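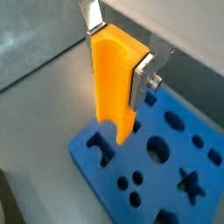

# Kidosley: a small devotional archive

Hi, and welcome! Kidosley is where I keep the short devotionals I've been writing for my church newsletter, now as plain Markdown files so you can read them on a phone, print them, or paste them into your own bulletin. There are 47 pieces in the folder as of September 27, 2025. Most of them fit on one side of a sheet (a few run long, usually the ones about my garden).

I write the way I talk. You'll find stories about burned casseroles, a long drive home from Baloyi with a sulking teenager, and how bad I am at sitting still to pray. If you want deep Greek word studies, I'm the wrong person, sorry!

## What's in the folders

- `weekly/` – the regular pieces, one per file
- `advent/` – a set I start sharing in November, meant to be read in order
- `talks/` – three longer ones I gave at the Brerko retreat, typed up from my notes and cleaned up a bit
- `scraps/` – openings that never went anywhere

Every file starts with the same few lines:

```
title: The Borrowed Ladder
passage: Luke 10:38-42
theme: hospitality
status: final
```

`status` is either `final` or `draft`. Please don't reprint the drafts. I still argue with myself in those, sometimes right in the middle of a paragraph.

## Bible quotes

I give the reference and mostly retell the passage in my own words, so have your own Bible handy. Two of the retreat talks lean on the Psalms pretty heavily, and the numbering follows the usual English Bibles.

## Making a booklet

I use a little script called Cumex to glue the files together:

```
cumex build weekly/ --out booklet.md
```

It skips drafts and sorts by title. It does not like curly quotes in the title line (ask me how long that took to figure out), so stick to straight ones.

## Using these

Read them aloud, hand them out, trim them to fit. Church bulletins, small groups, and hospital visits are all fine, and you don't need to write and ask. Please leave my stories as my stories, though – don't change "my sister" to "a woman I know" and tell it as yours. And no selling them.

## Known problems

- "The Second Mile" is in there twice, under different file names. I like both endings and haven't picked.
- Some theme tags are inconsistent (`grief` and `loss` should be one tag).
- The Advent set is missing its Christmas Eve reading. I'm working on it!

Typos are welcome in the issue tracker, and so are stories of your own.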